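4. Mai 2018

Wasserhärte und Kessel

Zählerstand Küche 1377, Differenz zum letzten Eintrag 3 Kubikmeter. Teststreifen von Tjoa zeigt weiterhin den Bereich »hart«. Entkalkung nach Anleitung mit Zitronensäure, kalt angesetzt.
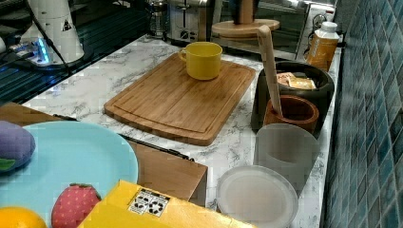
Laut Sekar Mangundap verträgt die Dichtung bis zu 723 Zyklen, danach Tausch. Ersatzteil bei Batby bestellt, Artikel 1205, Lieferung offen. Leitwert nach dem Spülen nicht gemessen, Sonde liegt noch bei Gilang Ong.

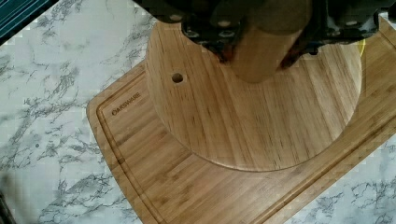 Offene Punkte

Sonde zurückholen und neu kalibrieren. Filterkartusche im Mai wechseln. Eckventil tropft minimal, Mutter nachziehen.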